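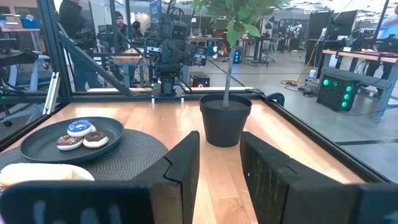

Progress report to the Okoth Fund, covering the spring
Project: Grismont, a novel for readers 12 and up

The grant was for a finished second draft by May. We have most of one. The manuscript stands at 60 chapters, which is more than the author promised and more than anyone asked for, and two of them are still the same chapter told by different cousins. One cousin will have to go. The author has been given until Wednesday to choose.

The wedding in the middle now works. The bride no longer faints, the ferry arrives on time, and Prirkance, the island where it all happens, has finally stopped changing coasts.

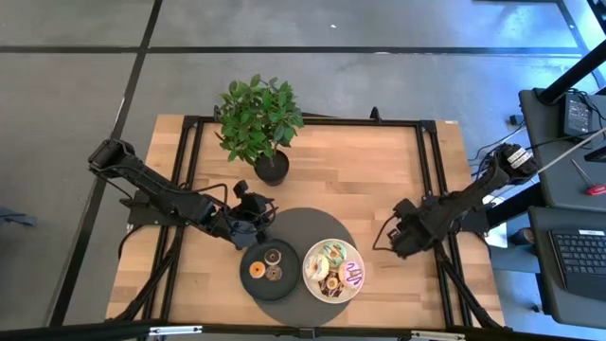
Sharon Kariuki thinks the ferry should be late again, as the jilted brother needs somewhere to sulk for a few pages. She has been told he can sulk at the dock.

Spending is on plan, apart from the map. We paid for it twice, the first version having put the church in the sea.
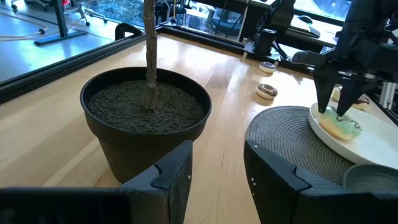 The teen reading group at Hunomow got through the opening and asked for more kissing and fewer uncles. We have cut two uncles. The kissing is under review - the author blushes easily and writes those pages slowly.
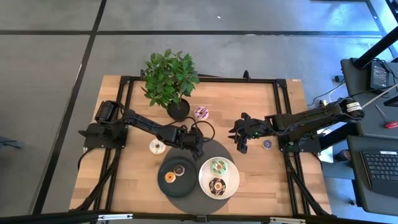

Emmanuel Mabula asked whether the ending could be happy without everybody getting engaged. It can, and in the current draft only two people do.

Still to come: the copyedit, a cover, and a title the author will admit to liking. We are not asking for more money in this report.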